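The Laundry Can Wait, and So Can I

My grandmother ironed pillowcases on Wednesday evenings with the radio going, and if you had told her that a machine would someday do it for her, she would have asked you, quite politely, whether the machine also knew which pillowcase had the weak seam. I have been thinking about her a good deal this summer, mostly while reading cheerful articles that promise me a robot in my kitchen before my next mortgage renewal.

I should say right away that I am rooting for the robots. I run a small upholstery and linen repair shop in Numalville, there are four of us, and every one of us goes home with sore hands. If somebody wants to sell me a thing that folds, sweeps up staples and puts the scissors back where they live, I'll clear a corner for it tomorrow.

But I don't think we are there, and I would like the people writing the articles to stop telling my customers that we are. A woman came in last month with a torn duvet cover and asked whether I was worried about my job. I had the duvet cover in one hand and was looking for the other end of it with the other (it was a king size, and it had swallowed a sock), and I told her no, not this week!

The trouble with chores is that they look so simple from the couch. Take a dish towel out of a basket. You find a corner without thinking, you feel that it's a corner because it is thicker there, you give it a shake, and the rest follows. A towel never lies the same way twice. My friend Rozália Csizmadia, who spent 11 years on the floor of a commercial laundry in Druvotdale, tells me the big machines there were wonderful at pressing sheets and hopeless at picking one up. A person stood at the front and fed them, all day long, and that person was often her.

So the present fashion, as I understand it, is to let people teach by hand. You hold a gripper much like the one a robot would wear, you do the ordinary thing with it, and you do it over and over in ordinary rooms, with the desk chairs and the fan and the cable on the floor left where they are. I find I like this idea very much. It admits that the knowledge is in somebody's wrist.
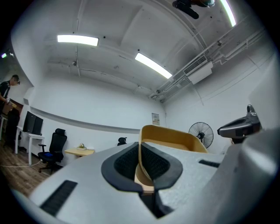

What it costs to learn one small thing

Lajos Szűcs, who used to keep the cutting machines running at Kozma and now argues with me over coffee, did some arithmetic on a napkin. Suppose one simple job, say hanging a mug on a hook, needs 300 tries from a patient person. Now change the mug. Now change the hook, or put the mug in the sink under a plate. He got bored before he ran out of mugs, and I don't blame him. His view is that all this sorts itself out once there are enough tries from enough people, and that I'm being sentimental. He may be right, and I'd be glad to lose that argument, though I'd want to see the duvet cover done first.

On the shop floor I'm a little more hopeful. A factory can decide that the part will always arrive face up in the same tray, and a machine loves nothing better. My house has never once agreed to anything like that. The dog sleeps where the vacuum wants to go. The good spoons are in the drawer with the batteries.

If you are thinking of spending real money on a helper this year, my advice is to ask for a visit, at your own place, with your own mess, and to hand it something soft. Give it a fitted sheet if you're feeling mean. And if it manages, please call me at the shop, because I have a basket here that has been waiting since November.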